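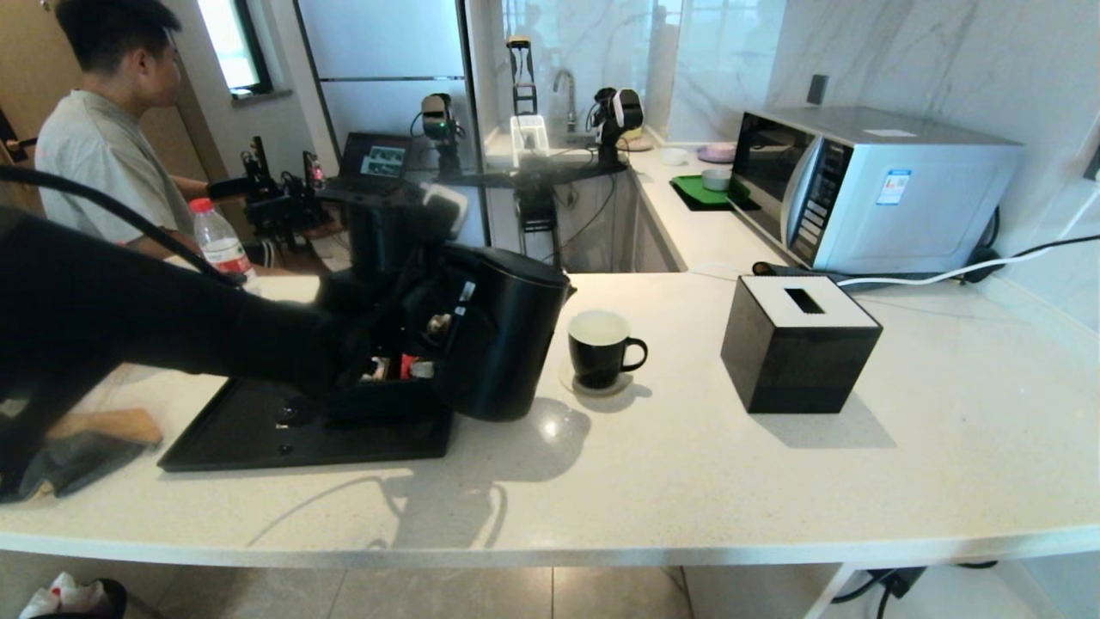 Tembridge Counter Rules Pack

Shop > Lab and Bench > Working Practice > Tembridge Counter Rules Pack

Hi, I'm Chaminda Pramanik, and I put this pack together for people who run robot arms on kitchen counters. I used to do a lot of that work myself, and I still do a fair bit of it when we test a new edition. Most of the written rules I was given back then came from factory cells with fences around them. They're good rules! But they had very little to say about a kettle, a mug on a coaster and an operator sitting a few steps away with both hands on the controls.

So the Tembridge pack is a set of house rules you can pin up and use the same day. It covers teleoperated work on a household counter: picking up, moving, wiping, pouring practice, putting things away. It's written for the person driving, the person standing next to them, and whoever walks in looking for the fridge.

What you get

Five wipe-clean cards, a pad of 100 session sheets, two rolls of floor tape, two lanyards (one says DRIVING, one says WATCHING) and a printed guide that I've kept short enough to read over lunch. The cards have a hole in the corner so you can hang them on a hook. The tape is the matte kind and peels off tile without much fuss, though please try a bit in a corner first if your floor is old or waxed.

There's no software and nothing to plug in. The pack doesn't care whose arm you use.

Card A: Before anyone drives

This is the one people read the most, and it's the one I've rewritten the most. Look at the counter from the robot's side and again from the driver's seat. Those are different views, and a mug handle that's obvious from one can be hidden from the other.

Then check the cables. An arm that has its cable looped over the top needs slack for its longest reach, so move it slowly through that reach with nothing in the gripper and watch the loop the whole time. If it tugs or snags, fix it now. Do the same for appliance cords. In the kitchen at the top of this page there's a white power cord running along the back of the counter behind the microwave, and that's a pretty normal thing to find in a kitchen. My rule is that cords stay at the back wall, and anything that has to come forward gets written on the session sheet.

Cloths go flat on the counter or away in a drawer. A corner hanging over the edge is easy to catch with a sleeve, a hip or a forearm, and it can take a cutting board along with it. I put that in after a long afternoon of sweeping, and I'll leave it there.

Find the stop button and press it. I mean really press it, see the arm stop, then reset according to your robot's manual. Write "stop checked" on the sheet with your initials.

Card B: Kettles, cups and anything that normally holds liquid

I get more questions on this card than on all the others put together. People want to know if they can practice with a working kettle. My answer is that you can practice with the kettle body for a very long time before you need it to do anything. Start empty, unplugged, lid closed. Learn the grip and the lift and the set-down. If your kettle has a separate base, decide before the session whether the base is part of the task, and say so out loud.

Adding water is a new task and gets a new line on the sheet. Cold water first, a small amount, with the electronics moved back and a towel where a person can grab it. Hot water is outside what this pack covers. If your project needs it, you need your own risk assessment, done by somebody who knows your arm and your site, and a card can't stand in for that.

Dark objects deserve a mention too. Black gripper, black kettle, black mug – that's hard going for the eyes on a small screen, especially with window light coming in. The card asks the driver to name the contact point before closing the gripper ("handle," "lower body," "rim"). It feels silly for the first few tries and then it becomes a habit.

The driver's own drink gets a line as well. Keep it capped and put it down on the side away from the laptop. I know everyone gets thirsty, I'm not trying to ban water.

Card C: The driver and the watcher

In the Tembridge rules, one person drives and another watches the arm. The watcher looks at the real arm on the real counter and leaves the laptop alone. They can call a stop for any reason, they don't have to explain it first, and the driver lets go and waits. Talk afterward.

If your site's own assessment allows driving alone, follow that assessment and cross out the watcher line on the sheet so it's clear you didn't just forget it. Some people have asked me to drop the watcher altogether. I haven't, sorry! I've been the watcher often enough to know how much you see from there.

The driver should be able to sit with both feet on the floor and get out of the seat without climbing over anything. Long sleeves get pushed up, loose hair gets tied back, and lanyards (ours included) come off if the rig has joints they could swing into. Hang yours on the back of the chair, it works just as well there.

Swapping drivers is its own little ceremony. The arm goes to its rest position, the gripper is empty, the first driver says "yours" and the second says "mine." That's the whole thing. We borrowed the idea from people who hand over far scarier machines.

Card D: Walking through

Kitchens are busy places and people come in. The floor tape marks the line that everybody stays behind while the arm is live. Measure it from the farthest point the arm can reach with the longest object you plan to hold, then add the margin your assessment gives you. Please don't copy a distance from another lab, even a friendly one. Your arm, your counter, your line.

Put the tape down with the fridge and the trash in mind. If the line cuts off the only way to either of those, people will step over it by midmorning. Move the arm's task along the counter if you can, or agree on a pause word. Ours is "crossing." The driver stops, answers "stopped," the person walks through, and then work goes on.

Camera stands and other supports get the same treatment as furniture. If you could kick it, the tape goes around it.

Card E: Wrapping up

Gripper empty, arm at rest, power down in the order your manual gives. Then put the kitchen back so a person can use it without wondering what's been touched. Anything the gripper has handled gets washed before it goes back to being somebody's cup. Small parts and fasteners are checked against the session sheet, and if one is missing you look for it before you leave, including under the tray.

How this fits with the real standards

I want to be clear about this bit, as I do get emails. The Tembridge pack is good practice written down plainly. It isn't a standard and it isn't a certificate, and buying it doesn't make you compliant with anything. If your work falls under ISO 10218 or your workplace has its own robot policy, those come first and the cards sit underneath them. Where a card and your policy disagree, your policy wins, and I'd love to hear about it so I can look at the wording.

The guide has a worksheet at the back with blank boxes for your own hazards. Fill it in as a group, standing at the counter. I've done it sitting in a meeting room and we missed the cupboard door that opens straight into the arm's path.

What changed in this edition

The current edition went out on November 9, 2023. Card B was split so that grip practice and water are separate tasks, the crossing word moved to the top of Card D, and the session sheet finally has a decent amount of room for notes. The July printing had the stop check down at the bottom of Card A, which was my mistake. If you have that one, write to us and we'll send a replacement card for free.

Picking the right version

The Tembridge is for a single counter and a single arm. If you have arms working side by side, look at the Gosine set, which adds rules for shared reach and for who gets to move first. For classrooms there's the Hettiarachchi edition, with bigger type and a teacher's sheet. Same author, same opinions about water bottles.

Care and small print

Wipe the cards with a damp cloth. Dry-erase marker comes off fine, permanent marker comes off with rubbing alcohol and some patience. Store the tape out of the sun or the edges get gummy. Sheet pads can be bought on their own, and you're welcome to photocopy the sheets inside your own team.

The pack is printed and shipped by Plallham. Unused packs can come back to us, and if the tape has been opened we'll still take back the rest. Send questions through the Plallham contact form with "Counter Rules" in the subject and they'll get to me. A description of your counter and the arm's reach helps a lot, and tell me where the fridge is.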